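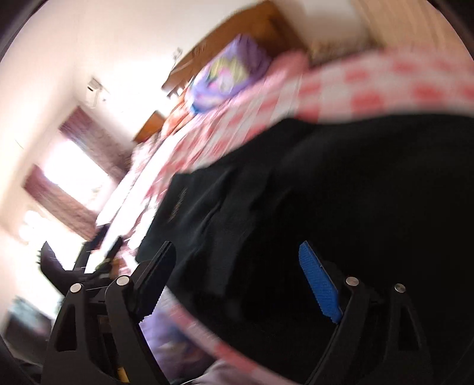 Attached still: black garment on the checked bedsheet, both grippers in view, blue pad on the right finger of the nearer one.

From: Marama Tomoana
To: gripper-demos list
Date: 11th July
Subject: Re: [gripper-demos] dark clothes on beds, keep or drop?

Hello all, and thank you Lindsay for the careful questions. I answer below each part. Please excuse my English where it is too stiff.

Lindsay Tautahi wrote:
> I went through the bedroom folder from Pomare and I am worried about
> the black garments. In many episodes I cannot find the edge of the
> cloth. Should we drop these before the August training run, or can
> they stay in?

I would like to keep them. I attach one still from the same folder so that we speak of the same thing. On the left part of the garment the folds can still be seen, soft and diagonal, and the colour is more like charcoal. On the right part it is almost pure black and I also can find very little there. But the upper edge is clear against the red and white squares, and for folding this edge is what the labeller needs first. If we drop all such episodes, the Fledon model will learn only from light towels and striped shirts, and people have black clothes at home.

My proposal is to give them the tag "dark_low_texture" and let the sampler decide how often they are used. Of the 300 episodes in the folder, 47 would receive this tag by my count. I have put the list in the Sirell sheet, second tab.

> Also the blur. The background is smeared in a lot of frames and the
> room is leaning over. Is this a fault of the mount?

I do not think we can say this from single frames. In my still the bed goes diagonally and the wall behind is quite blurred, but the pins and the pads on the nearer gripper are readable, and this is what I check. The rule I have used until now: if the finger pads are sharp enough to see whether they are open or closed, the frame passes. If more than 8 frames in a row fail, I cut the episode at this point and keep the first part. Please tell me if you use another number, because then our two halves do not match.

> Last thing, the windows. Some are completely white.

Yes, in mine also. The window between the curtains is only a white shape. For me it is acceptable as long as the bright area does not reach the cloth being handled. When the second gripper stands in front of the bright light, its outline is in fact easier to find, but its inside details are lost, so please do not try to label the pins on that one. Mark it as "silhouette" and continue.

Two requests for those who still collect:

1. Please leave the bed as it is in the house. Printed pillows and checked sheets are welcome, we have too many plain ones from the first round.

2. Write the garment type in the notes at the time of recording. From the still I cannot decide if mine is a shirt or something else, and the small brownish line near its left edge is too blurred to read.

The Esivix converter still fails on 4 of the episodes with a timestamp error. I have moved them to the folder "hold" and did not change anything inside. If somebody has the older version of the converter, I would be glad to try it.

With kind regards,
Marama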